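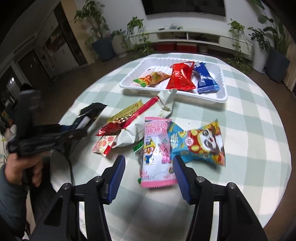

Plerkdale Players' Help - Strategy Games

Archers won't shoot uphill since the last patch?
Posted Nov 11, 2002

Hi all, long time reader, first question. I've been playing Vakau for most of the year (mainly the river campaign, a bit of skirmish when the connection behaves) and since I put the latest patch on, my longbows have gone completely useless on slopes. I park them behind a line of spears like I always have, the enemy wanders into range, the little range ring goes green and then... nothing. They just stand there with arrows nocked. If I click attack by hand they walk forward, straight through my own spears, and get flattened by cavalry.

On flat ground they're fine, which is what's driving me up the wall. I've tried a fresh install, and I've tried the Kwan map as well as the two hill maps, same thing on all of them. I play at 1,536 unit scale if that makes any difference. Is it a bug or have they changed how archers work? My favourite army is half longbows, so I'd love to know before I go and rebuild the whole thing.

3 replies

Reply 1
mine work fine. have you tried turning it off and on again lol. maybe use crossbows

Reply 2
I had exactly this and spent a whole evening swearing at it! It's a change, mostly. Archers used to lob over anything in front of them no matter what, and now the game checks whether your own blokes are in the way first. When you're standing uphill and shooting down, the arc is flatter, so a spear line parked right in front counts as blocking the shot. The ring still goes green because it only looks at distance - that bit I'd call a bug, and I've reported it.

What works for me:

Pull the archers back from the spears a fair way, more than feels sensible. I leave a gap you could march another unit through.

Spread them out to two ranks. Four ranks deep and the back ones never fire on a slope.

Switch off "advance to target" in the unit panel, down the bottom next to formation. That stops the walking through your own line business. It resets every battle, which is a pain, so do it while you're deploying.

Unit scale does matter a bit too. I dropped mine to 600 for a test and the archers fired nearly every time, but the battles look pretty sad at that size, so I went back up.

Don't bother with the reinstall again, I did it twice and all I lost was my saved key bindings.

Reply 3
Agree with the one above about the gap. Only thing I'd add is to check whether you've got the Multadov mod installed, the one with the extra banners. It hasn't been updated for this patch and it brings its own unit file along, so you can end up with old archers and new rules. Took me 18 battles to work that one out. Take it out of the mods folder, start a NEW campaign (old saves keep the old numbers) and see how you go.

Also if you play online, hosts with a 2,000 point limit are mostly on flat maps anyway, so your longbow army isn't dead yet.

Original poster
Thanks heaps, it was the gap! Took the mod out too, to be safe. Still getting the green ring when they can't shoot but at least I know to ignore it now.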